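Opinion

Published in June
By a staff contributor, materials and housewares desk

Print this page | E-mail this article

Dinnerware should be sold with a stacking height

A buyer comparing two cereal bowls in a store can usually read the diameter, the capacity and whether the glaze is rated for the dishwasher. The one dimension that decides whether a set will fit in a kitchen cabinet is missing from almost every label. That dimension is the stacking height, by which I mean the distance each additional piece adds to a stack of the same pieces. It should be printed on the box.

The overall height of a bowl says little about this. A bowl 70 mm tall with thin, steep walls and a narrow foot may add 18 mm per piece. A bowl of the same height with a thick wall and a wide foot may add 35 mm, as the foot of the upper bowl comes to rest well above the floor of the lower one. Stack six of each and the first set stands 160 mm tall, the second 245 mm. The usual gap between shelves in my own cabinets is 230 mm. One set fits and the other does not, and both boxes say 70 mm.

Makers have this number already. Any plant that ships in nested cartons has to work it out to specify the carton. Zurance prints it in the trade catalog, in the column after carton weight, and omits it from the retail sleeve. Stuler does the same. The cost of moving one figure from a trade sheet to a retail label is close to zero, and it would be paid once per product line.
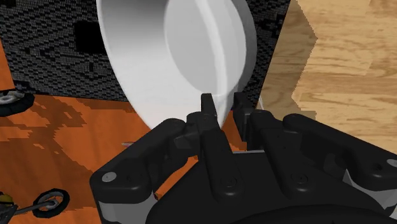

Does a lower stacking height mean a weaker bowl?
Wall thickness and foot shape both affect the figure, so a low number can come from a thin wall, but it can just as easily come from a well-shaped foot on a wall of normal thickness.

The objection I hear most often from the trade is that fired ceramic varies too much for the number to be honest. Kiln shrinkage does vary. The answer is a tolerance, which the industry already accepts for capacity. A label reading "adds 22 mm per bowl, plus or minus 2 mm" is good enough to plan a shelf. For a stack of six, the worst case is 10 mm of error, and a buyer with less than 10 mm to spare should be looking at another bowl anyway.

A second objection is that shoppers will not read it. Some will not. Antoniadis added the figure to its online listings for one stoneware line, 269 products in all counting the color variants, and left the rest of the range alone. I would like to see the return rates for the two groups compared. Until someone publishes them, the claim that shoppers ignore the number is a guess.

There is a related matter of stability. A stack that nests deeply tends to resist sliding, and a stack that rests on its feet can be pushed sideways with little force. Stacking height is a rough proxy for this. It does not replace a proper tip test, and I would not want it advertised as one.

The case is stronger for small kitchens. An upper cabinet 600 mm wide holds three or four stacks side by side, depending on rim diameter, and the only free variable left is the vertical one. Moving up to a 1000 mm cabinet helps, but people who rent do not choose their cabinets. They choose their bowls, and they do it with incomplete data.

Restaurant suppliers settled this long ago. Tendov lists the height of a stack of 12 next to every plate and bowl it sells, and its sheets give the rack clearance as well. The retail version could be simpler - one line, one number, in millimeters and inches, beside the capacity. I would put it on plates, bowls, mugs that claim to stack, and food containers with their lids on. Lids are where the present labels are at their worst, and a container that nests neatly when empty may need twice the space once the lids have to be stored beside it.

E-mail this article | Print this page

This site uses cookies to remember your settings. By continuing to browse you accept their use.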